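# Etville lab publishes its rules for simulated grasp tests

Good news for anyone who has tried to compare two sets of grasping results: the Fimeo group in Etville has put its house rules in writing, and they're a pleasure to read!
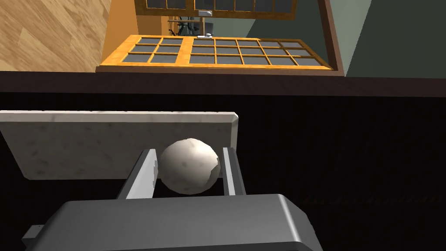 ## What changes in October

Every simulated pick, like the speckled off-white ball held between two fingers, must now be logged with its friction settings and random seed. Failed tries stay in the count - all 306 of them in the first set. "We want people to rerun our work and argue with it," says Sioned Morris, who edited the 17-page guide.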